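Landach opens upper floor of its Brodham building to small firms

Brodham, 30/08/2024

Landach, the provider of shared work space, announces the opening of the upper floor in its Brodham building. The new floor has 300 square metres and is arranged as an open mezzanine above the existing office. With it, the company now offers 3,000 square metres of work space in the town.

The work was planned together with the design studio Nørgaard. The wish of the tenants was a bright place where one can sit down for a short talk without booking a meeting room. For this reason the area next to the railing was kept for round tables in light wood, and the long desks have stayed on the lower floor. 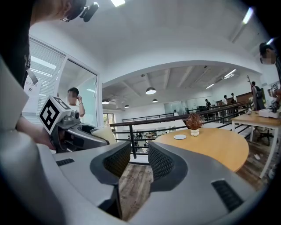 The floorboards were kept as they were found, with their brown and grey colours, and they were only cleaned and repaired in two places. The black metal railing is open between its bars, so that people upstairs and people downstairs do not feel separated. White blinds were chosen for the glass door and window, and tenants can close them when they need quiet.

"We did not want to make a showroom," says Jozefína Charvát, who manages the building for Landach. "People come here every day and they must feel well. A good table, enough light and somewhere to hang the coat, these are simple things, but our tenants have asked for them many times."

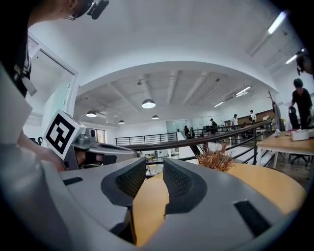 Small decorative plants with dried leaves were selected for the tables, as they need no watering during holidays. Where the railing has a wooden handrail, its surface will be oiled again in January, and the floor will stay open during this work.

Places on the upper floor can be rented by the month, and the price includes use of the tables, the desks and the coat racks. Present tenants of the lower floor may use the round tables without extra payment. Landach is preparing a similar floor in its house in Clilville, and the plans will be presented to tenants there first.

Visits can be arranged at the reception of the Brodham building.

Contact for press: Jozefína Charvát, Landach, Brodham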